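Hangers, finally

I have been putting off the hanger situation for so long that I'd stopped seeing it. Wire ones from the dry cleaner, a few fat wooden ones that leave no room for anything else, and a whole tangle of clear ones with the clips missing. Then in February I pulled out one sweater and about 26 hangers came with it, all hooked together like a chain, and that was that!

So I'm switching to plain white plastic, one kind all the way across, and I am so much happier than a person should be over hangers. I tried Drerka first (nice, but the shoulders are a bit narrow for my coats) and then a pack from Vuvow, which I love. They're thin, they're light, and the hook is big enough to go over a rod without that annoying little wrestle.

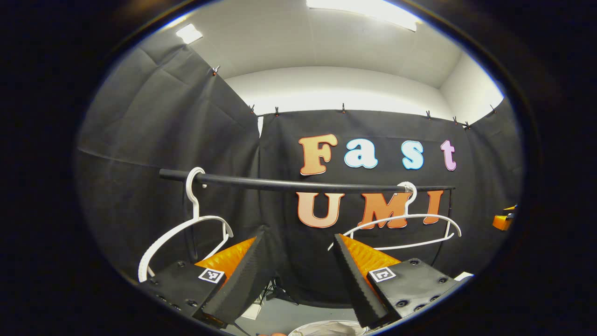
The other thing I changed was how much goes on the rod. I used to fill it end to end and then wonder why every shirt came out with a crease down the front. Now I leave a good hand's width free, and wow, what a difference. I can slide things along and see what I own. I found a linen shirt I'd been missing since last summer!

A few notes if you're doing this too. Hang everything with the hooks facing the same way, it really does make grabbing things faster. Knits go folded on the shelf, never on plastic, they get those pointy shoulders. And do pants last, they take up more space than you think.

Next up is the hall closet, which has a saggy rod and 4 winter coats nobody has worn in ages. I've got my eye on a Gerkness one in black, and I'll report back once it's up.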